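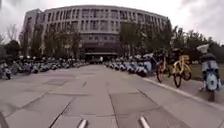
The long approach, scooters on both sides, as the robot gets it.

I have now written the rules for driving a robot across a plaza three times. The first version ran to two pages and was read by me. The second ran to 5 lines and was read by everybody, mostly so they could argue with line 4. The third is taped to the lid of the charging case, where it has already picked up a coffee ring, and I take the coffee ring as a sign of adoption.

The robot is called Birken. It's a wheeled thing that we send toward buildings and then bring back again, and the software that decides how it gets there is called Pruvness, for reasons that made sense at the meeting. On paper a plaza is the easiest job we have. It's wide, it's flat, there's a door at the far end. You could draw the route with a ruler, and in the second version of the rules I more or less did.

What a ruler doesn't know about is parked scooters. A long row of them down each side looks like a wall, and Pruvness would love it to be a wall, because walls are restful. But any one of those scooters can have a person on it before you've finished your sentence, and then it's traffic. So rule one is that a parked vehicle counts as a vehicle. We plan as if every scooter in the row is about to leave. This makes Birken drive like a nervous aunt in a supermarket parking lot, and I'm fine with that.

Rule two is the gap. We keep 2 meters from any row of parked anything, measured from the part that sticks out the most. People like to measure from the wheels. Wheels are tidy. Handlebars, windshields, rain covers and mirrors are where the trouble is, and bicycles are worse, being mostly air and pedals. A bright yellow bike is very easy for me to see and I've stopped assuming this means anything to a sensor.

Rule three covers curbs. A pale curb next to pale paving is a rotten thing to ask a camera to find on a gray day, and gray days are what we get. We don't drive along a curb to save distance. If the route comes out hugging one, we move the route. I lost an afternoon to somebody's argument that the curb made a handy guide rail, and I'd like it back.

Line 4, the one they argue with, is about people. It says: slow down for a person at any distance at which you can tell it's a person. The complaint is that on a big open plaza this means slowing down for somebody at the entrance who's about the size of a grain of rice. Yes. It does mean that. The grain of rice may be walking this way. We had a more reasonable-sounding version with a distance in it, and then spent a whole July discussing the distance, and at the end of July I took the number out.

There's a companion rule for people on things. Someone seated on a scooter is treated as moving, whether or not the scooter is. If we only have a view of their back, we assume they haven't seen us, and we don't pass close just because the lane looks free. The person at the controls has to be able to stop Birken without looking down at their hands. We practice this. It's as dull as it sounds.

Line 5 is "know your own nose." Birken's camera has a couple of bits of Birken in the bottom of every picture, two pale parts that poke up into view, and a dark edge down in the left corner. You stop seeing them after a day. The software needs to be told, in writing, that they're part of the robot, and told again whenever anyone has had the cover off. Same goes for the lens. Straight joints between paving slabs come out bowed near the corners, so anybody judging a gap by eye from the video should do it near the middle or, better, not do it. Go and stand there with a tape measure.

Then there are the house habits, which aren't on the lid because the lid is full. Walk the route first. Save the log before you tell anyone how it went. Baptiste, our cart, stays on the paving and never on the grass, even if it's shorter. Check the stop button before the first run and again after lunch, lunch being when things get leaned on.

The people at Bukotden, who lend us the workshop, asked if they could have a copy of the rules for their own machines. I sent the 5 lines. They wrote back asking if there was a longer version. I have rarely been so happy. I sent them the two pages that same evening, and I have not heard anything since.

Next on the list is rain. The current rule for rain is "ask first," and I already know that's going to need a 6.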